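Software Update: Two-Handed Grasping

The Semple control group has released a new version of its grasp planner for the produce-handling work at Plesiritz. The planner now treats both hands as a single task and adjusts grip force on each side 30 times per second. Soft items such as grapes are held between the two hands, with separate force limits for each. 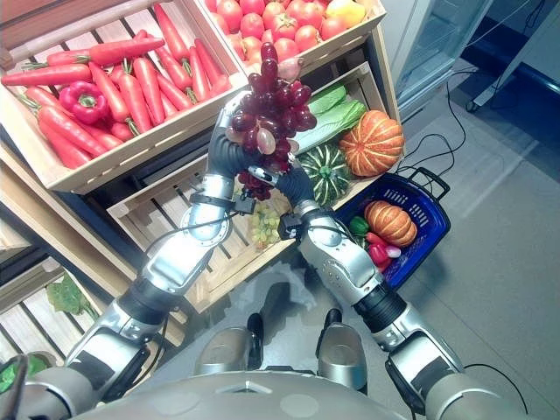 Next Steps

Work on the perception module, Ponow, continues through May. The group will add 500 labeled views of mixed crates to its training set. Access to the test branch may be requested through the Luvitz tools page.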